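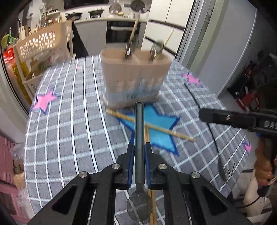 Cimcombe Wipe-Clean Table Cover, made by Dandside. The cover is cut from one piece of coated cotton and it has no seam in the middle. It lies flat after 20 minutes on the table, and a spoon with a long dark grey handle, or any other cutlery, does not mark the coating. Yoghurt and soup come off with a damp cloth - please do not use bleach. We sell it in 2 widths, and the hem is sewn by Fraser Rutherford in our own workroom. 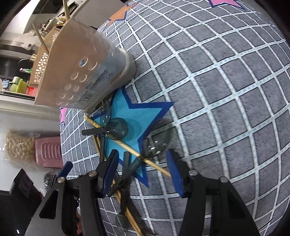
For round tables please write to us before you order, as these are cut by hand and need 7 working days. Send the measure across the top and tell us how much drop you wish to have. Cut covers cannot be returned.

Care: wash at low heat, dry on a line, iron only on the back side.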